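July 31, 2022
Notebook, Clatcombe bench room

Slowing down, week two. Carrying on from the last entry, which was mostly complaints. I said I would keep track of how I work as well as what I work on, so this is that.

Morning on the drive bay job, then notes.

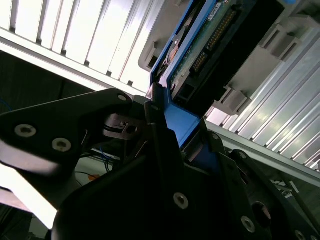
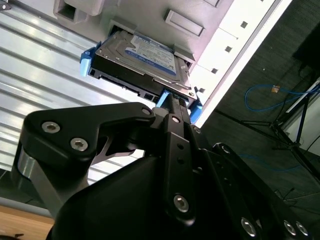
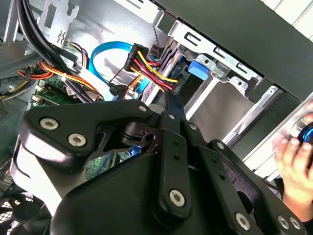
Drive caddy work. In the second one the drive is partly inside the bay.

The plan was simple. Before each new task, stop for 64 slow breaths, sitting down, hands off the keyboard. The number has no meaning. I wanted something long enough to be boring and I already had it written on a sticky note. After that, write one line on what the next task is, and do only that until it is finished or until I decide on purpose to leave it.

What happened today:

First pause went fine. I was impatient by the 20s and wanted to check mail. Did not check it. Wrote "finish bay run, log it" and did so. Log is in the Stiritz folder.

Second pause I skipped. I had a message from the Suvarna side asking for the parts list and I answered it standing up, then answered two more that could have waited until tomorrow. By the time I sat down I had forgotten what I was going to do. Went back through the folder to find my place. Lost the better part of an hour.

Third pause was after lunch, outside on the step. Lost count and started over. I noticed my jaw was tight and had likely been that way all morning. Also noticed the lime trees across the lot are in full leaf. They were bare when I started at this bench in April, and I have walked past them twice a day without once looking up.

I have been reading back over the old notebooks to see when the rushing began. The spring pages are full of "quick" and "just": quick test, just need to, quick fix before I go. Hardly any of those were quick. The Fumorano write-up was down as a quick one and it ran to 3629 words and three weekends. I do not remember much of those weekends apart from being annoyed at the length of it.

I think part of the worry is that I keep the whole list in my head and go over it while doing something else. Today I tried putting the list on paper and turning the paper face down. It felt silly. It also worked for most of the afternoon. I turned it over once to add an item and once to see if I had missed anything. I hadn't.

Walking. Counted steps from the bench to the far gate and back, going slowly, 576. I usually do it with the phone out. Without the phone it takes a bit longer and I come back less wound up. Will do this at the mid-afternoon slump in place of the second coffee. Sleep has been poor and the coffee can't be helping.

Things that didn't work:

Music. Tried it during the bay run write-up and ended up skipping tracks.

The timer with the bell. I spent the last minute of each pause waiting for it. Going back to counting breaths.

Telling myself to relax. No effect, or worse.

One more thing to put down while I remember it. Around four I was labeling bags and realized I had been doing nothing else for a good while, and was not thinking about the next thing or the one before. It was dull work and I was quite content. I used to feel that way a lot when I was new here and everything took me twice as long. Got up to tell someone and then sat back down and did the rest of the bags.

I worked out that at eight hours a day I get about 2000 working hours in a year. I couldn't say what I did with most of last year's. Not going to do anything with that figure, only noting it.

For tomorrow:
Do the second pause even if there is a message waiting.
Messages at eleven and at three, sitting down.
List on paper, face down.
Gate walk, no phone.
Send Suvarna the corrected parts list. The one I sent standing up had an old revision number on it.

Anyone at the bench who wants to try the breaths is welcome to the chair on the step. Please bring it in if it looks like rain.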